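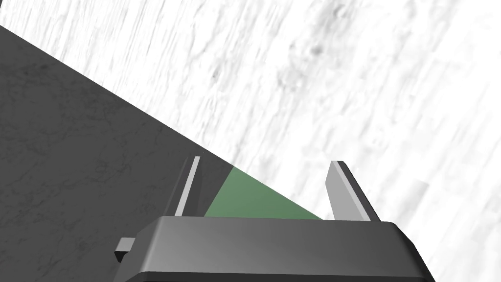

Last changed: Thursday, 16:20 (tags edited)

Drornby Help > Manipulation > Perception and planning

Handle estimate jumps during the last part of the approach, Hakomus planner aborts

Tags: hakomus, wrist-camera, pose-estimate, door-opening, simulation

kettlebridge

Hello all. I am working on a door opening task in simulation and I am stuck since January, so I hope that somebody has met the same problem.

My setup is the following. The arm is controlled by Hakomus (joint impedance mode, default gains). The door comes from the Pratham model set, with the orange lever handle. The only sensor I use is the wrist camera, so the gripper fingers are always visible at the bottom of the image. From each image a small segmentation network gives me a mask of the handle. I fit a line through the mask, I take the depth at the middle of this line, and from this I build a handle frame: x along the lever, z out of the door. This frame goes to the planner as the grasp target.

When the arm is far from the door, everything is good. The estimate is quiet and the planner finds a path without difficulty. The trouble comes in the last part of the approach. At step 700 of the episode the x axis turns by 180 degrees, stays like this for a few steps, and turns back. Later it starts to do this more often, and at step 1514 the planner gives up with the message "goal changed during execution". I have repeated the run with the same seed and it aborts at the same step, so it is not a random effect.
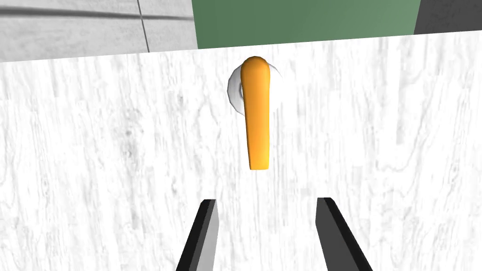 Wrist camera view of the lever with the gripper open.

What I have tried already:

Lower speed in the last phase. It aborts later, but it aborts.
Bigger goal tolerance in Hakomus. Then the abort is gone, but the gripper goes to a place next to the handle and closes on air.
More training images for the network. The mask was already good in my opinion, so I was not surprised that nothing changed.
Average of the last poses. This made it worse, the frame was pointing in directions which make no sense.

One more thing which confuses me. The lever points straight down in the camera image, but the handle joint value in the simulator is zero and I expected zero to mean a horizontal lever. Is it possible that the model is wrong?

I would prefer to keep the planner and the network as they are and correct only the part between them. Thank you for any advice.

oddparity

I think you have two separate problems and the second one hides behind the first.

The first problem is the line fit. A line has no direction. When you fit a line through a mask, the method returns one of two vectors, v or minus v, and both are equally correct for it. Far away you were lucky that it always selected the same one. When the shape of the mask changes a little, for example because a finger begins to cover the end of the lever, the sign can change. Your 180 degree jump is exactly this. It also explains why the average made it worse: if you average v and minus v you get almost nothing, and after normalization this "almost nothing" becomes a random direction.

To correct it, you need a rule which decides the sign. There are two common ones.

Rule one: use the shape. On this model the pivot end of the lever is thicker than the free end. Split the mask at the middle of the line and measure the mean width of each half. The x axis goes from the wide half to the narrow half. This rule is good for the first image, when the entire handle is inside the mask.

Rule two: use the previous result. Compute the dot product of the new x axis with the last accepted one. If it is negative, multiply the new axis by minus one. Do not forget to turn the y axis also, otherwise you get a left-handed frame and Hakomus will reject it or, which is more dangerous, accept it and produce a strange wrist motion.

I use rule one for the start and rule two for all following images. Please do not use rule one near the door. When a finger covers part of the mask, the widths are not reliable anymore.

The second problem is time. You did not write which time stamp your handle pose carries. If you stamp it when the network finishes and not when the image was rendered, you combine an old image with a new arm position. In my setup the network needs 34 ms. While the arm moves quickly toward the door, the handle position in the world frame is wrong by the distance which the wrist has moved in this time. Look up the camera pose at the time of the image. In Hakomus the call for the transform accepts a time argument, and if you leave it empty you get the newest one, which is not what you want here.

About the joint value: zero is only the place where the model author started to count. Do not compare it with the image. Your wrist can also be rolled with respect to the door, and then "down" in the image is not down in the room. Draw the camera axes and the door axes together in the viewer before you blame the model.

sanded_corner

Had the same abort. I installed the Seppälä filter package, set the window to 31 and it was gone. Maybe try this first, it is less work.

oddparity

A comment to the post above: a long window hides the jump but adds delay, and for the final approach the delay is a problem of its own. If you use the Seppälä filter, please correct the sign before the pose enters the filter.

kettlebridge

Thank you to both. I have added the sign rule with the dot product and the seeded run now passes step 1514. The time stamp was also wrong, it was taken after the network as you suspected. The remaining error is a small offset to the side, I will look at the camera calibration next week. I had indeed a rolled camera frame in my configuration, so I take back what I wrote about the Pratham model.

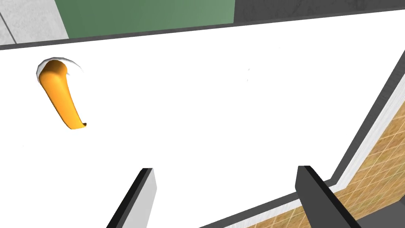 passingtorque

Should the planner receive a new handle pose all the way until the fingers close?

oddparity

It is better to freeze the pose a short distance before contact. Near the handle the fingers can cover a large part of it, and the last clean estimate is usually more correct than a fresh one from half a mask. I stop the updates when the visible mask area falls under a fixed share of the area expected from the model at this distance. After this I go straight on with low stiffness along the door surface, so that a small side error is absorbed by the arm. If the handle can move during this time, for example because another agent pushes the door, then freezing is not allowed and you need a tracker which understands partial masks.

passingtorque

Understood, thanks. I will start with the area check.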